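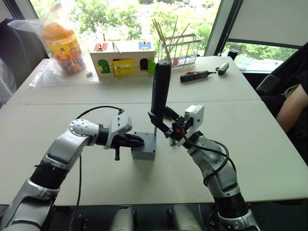

Small grey box on a white tabletop, one arm at each side.

Kitchen table money tips: sorting the household bills without buying another app

By Triin Navickas

I have read a lot of advice on getting household bills under control, and most of it seems to have been written by someone selling a subscription. The tips below cost nothing apart from an evening and a bit of paper. Some readers will find them old-fashioned. Fine. I tried the modern versions first and went back.

Start with the statements

Before you change anything, print or download the last three months of statements for every account the household uses, including the joint one you forgot about. Go through them with a highlighter. Mark anything that comes out automatically, however small.

I'm wary of the automatic spending categories most banks now offer. Mine put the vet under "entertainment" and the rates under "other", along with half of everything else. A colourful wheel showing that you spent a fair bit on "other" is no help to anyone. Do the sorting yourself, once, and write your own names beside each line.

While you're at it, look for:

Subscriptions that went up in price after the free period
Insurance on appliances you no longer own
Account-keeping fees on an account that was advertised as having none
Duplicate streaming or cloud storage, one on each partner's card

My brother-in-law Aivar swore he had no duplicates. He was paying for the same antivirus program on two cards, and the laptop it was meant to protect went to the tip in September.

Keep a bills account, but keep it dull

A separate account for bills is the one popular tip I can't find much fault with. Add up a year of regular bills, divide by your number of paydays, and have that amount moved across the day after you're paid. All the direct debits come out of there. The debit card for it goes in a drawer.

What I do object to is the business of having a dozen little savings "buckets" with cartoon icons. We had them with Skakico for a while: one for the car, one for birthdays, one for the dentist. Within weeks we were shuffling money between them to cover whichever had run short, and each shuffle showed up as a transaction. The statement became unreadable. Two accounts will do most families – one for bills, one for everything else – plus savings if there are any.

Leave a float in the bills account. Ours is $300. That has been enough to cover a power bill that came in higher than the estimate, though if you heat with electricity you may want more in winter.
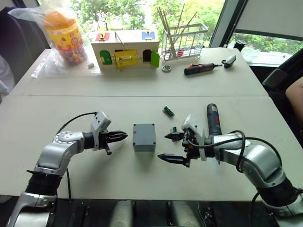 Direct debit or pay by hand?

Companies love direct debit, and they'll often dangle a discount to get you onto it. Check what the discount is before you're grateful. Our gas retailer took off less per quarter than the price of a coffee.

My rule is that fixed amounts can go on direct debit and variable amounts get paid by hand once somebody has read the bill. Loan repayments, home insurance by the month, the phone plan: automatic. Electricity, water, anything with a meter: by hand. A wrong reading is far easier to argue about while the money is still yours.

Put due dates on the wall calendar two days early. Transfers between different banks are supposed to be instant these days, and a good many of them are, but a first payment to a new biller can be held up while the bank checks it.

If you cancel a direct debit, tell the company and the bank, both in writing. Imtiaz Majumder wrote in to say his gym kept charging him long after he had cancelled at the front desk. The bank stopped it the same afternoon he asked.

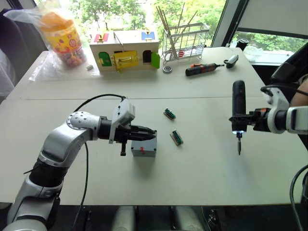
Two small circuit modules in the middle of the table, with a cordless electric screwdriver held upright at right.

What I think of budgeting apps

I gave Drelis a proper go because a reader, Austra, was so keen on it. It's nicely laid out and the reminders are good. It also wanted my banking login, then my super details, and by the second week it was suggesting a personal loan. I deleted it.

Some apps are better behaved, no doubt. Before you sign up, find out:

Who owns it, and how it makes money if it's free
Whether it needs your password or uses a proper data-sharing consent
How you leave, and what happens to your data when you do

If you can't find the answer to the first one within a few minutes, I'd close the page. A spreadsheet is duller and will never try to lend you up to $2,000.
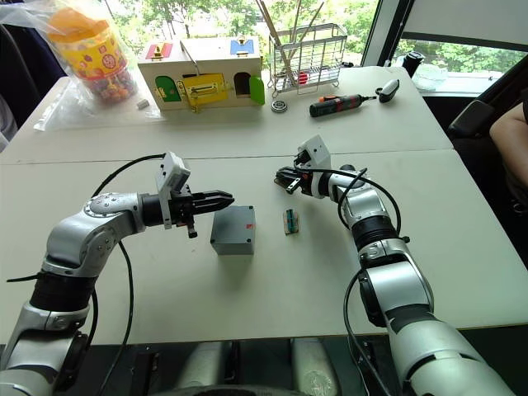
Paper: what to keep and what to bin

Tax papers, loan contracts, warranties and anything to do with the house go in a concertina file, labelled by year. Utility bills can be recycled once the next one arrives and the numbers agree, unless you claim part of them for working from home.

"It's all online" is only half true. When we closed our old account with Krūmiņa we lost the login that night, and every past statement along with it. Download the lot first. Save copies somewhere other than the phone you carry to the beach.

Shred anything with an account number on it. A cheap cross-cut shredder is fine for a household, but take the staples out and don't feed it old cards unless the box says you can. Scissors work on cards; cut through the chip and put the pieces in different bins.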